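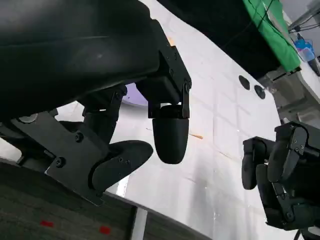
The white top, with the faint lines and the specks

Forum > Furniture and Surfaces > Tables and Worktops

White tabletop: specks and faint lines

lahcen_a
Posted 2019-06-25
I have a Hiltarby table with a white top, bought secondhand in May. Picture is at the top of the thread. I have two questions.

First, the tiny specks. Some wipe off with a damp cloth and some don't. What should I use on the ones that stay?

Second, the faint lines across the surface. The seller called it a one-piece top. To me they look like they could be seams between panels, but I can't feel much when I run a finger over them. I want to know before I put anything wet on it.

radka_p
Plastic scraper held flat, then dish soap and warm water. Don't use a scouring pad on white. It leaves dull patches and they pick up dirt faster than the rest of the top.

norbert_d
Those are seams. I had a Hiltarby for years and the top was made of panels. Keep water off the joints or the edges will lift. Mine did at one corner.

Arvo Lahtinen
I wouldn't be so sure from that picture. The lines are very faint. They could just as well be a grid printed on the top, the kind people use for cutting and measuring. Lahcen, do they go all the way over the edge or stop at the face? A seam should show on the edge too.

norbert_d
A printed grid is normally darker than that. Nobody prints lines you can hardly see.

Arvo Lahtinen
They do when it has been wiped down every day. My craft table had blue lines and now you have to look for them.

lahcen_a
The edge has a band glued over it, so I can't tell from the side. Underneath there's a support board covering most of it. I haven't taken it off.

syafiqah.y
Measure between the lines. If the spacing is the same in both directions and comes out to a neat number, it's probably a grid. Panels are usually cut to whatever size fits.

On the specks, try a white eraser first. It takes off pencil, shoe rubber and a lot of dried paint dots. Anything left after that I would sand with 2000 grit, wet, very lightly.

radka_p
Please don't sand it. If the top is coated you'll go through the white and there's no fixing that.

syafiqah.y
2000 is closer to polishing. 400 would be a problem, I agree. I've done it on a Grusmont shelf and it came out fine.

radka_p
One shelf isn't a table you eat at. Try it on the underside first at least.

lahcen_a
No sanding for now. Eraser got most of them. What's left looks like it is in the finish, and I can live with that. I used a cloth wrung nearly dry, so no water in the lines.

norbert_d
Good. If you do open it up underneath, post what you find. I still say seams.

Arvo Lahtinen
And I still say grid. Did you measure it?

lahcen_a
Not yet. My tape is at work. Will post the spacing when I have it.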